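Two-Arm Tabletop Kit - Clubs and Student Projects
Mellbridge Classroom Robotics > Kits > Two-arm
Item no. 1148
In stock at Lesham, collection or delivery
Page updated 05/04/2023

Two arms, one rail, one table. The kit our Lesham after-school club runs on, sold as a full set or arms only. Comes part built. Rail first, then base mounts, then arms, then cables. Allow an afternoon, longer if your group is new to hex keys.

What clubs use it for: passing things from one arm to the other, turning boxes, opening lids, sorting. Pick an object, write the task on a card, let each pair have a go. Full task pack is a free download with every order (the old Nassar pack still works but the page numbers are out).
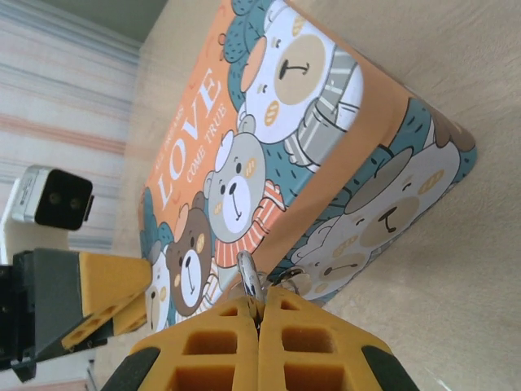 Fingers are the part everyone asks about. Sold in pairs, swap over with two screws. Ordinary household things make the best practise objects - biscuit tins, pencil cases, card boxes, anything with a corner. A metal clasp like the one on the bears tin is a good second-term job, small and shiny and both fingertips have to meet on it square. Start with soft things if your drivers are under 12. Spare pair 19.00, order two if you have more than one team.

Wrist camera mounts are in the box, cameras too. Plug in, check the picture on the laptop, then tighten. Do not overtighten, the bracket will mark.
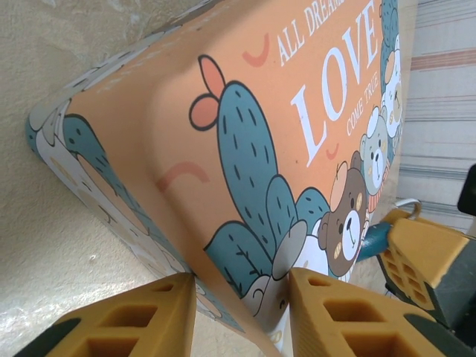

Same cameras on both arms so one spare covers you. Leads are the long type now, the short ones pulled out when the arm went right over. If you bought before July and still have short leads, send us your order number and we will swap them, no charge.

In the set:
Two arms with base mounts
Aluminium rail
Finger pairs for both arms
Wrist cameras and mounts
Cable set
Hex keys, spare screws
Printed build guide

Not included: table, laptop, side walls. Wall drawings are in the download, cut your own panels from whatever you have. Stripes or plain, up to you. A top camera is worth adding if you want the whole table on screen for parents evening.
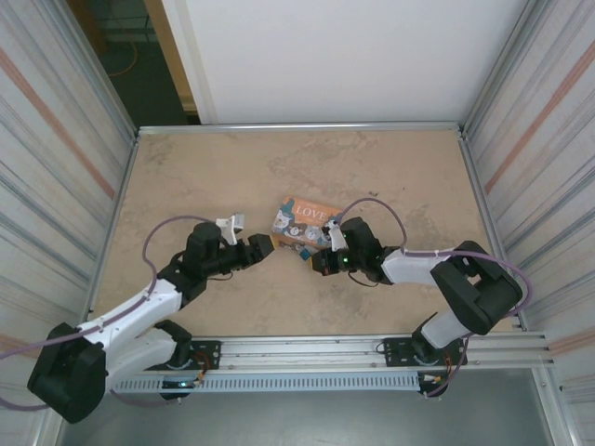

Samira Tarawneh writes that her team got the hand-over task going by their third session, and that she would of liked the build guide in colour. She also asks for a longer rail. Noted - colour guide is at the printers, longer rail is on the list, no date yet.

Entering the Bernberg student cup? Kit is allowed as sold. Register your team yourselves, we dont do it for you. Practice table rules are on page 29 of the task pack.

Hire: 288.00 per term, schools and clubs only, deposit taken on top. To buy, ask for a quote. Questions to Tarek Tarawneh at the Lesham desk, please put the item number in the subject line.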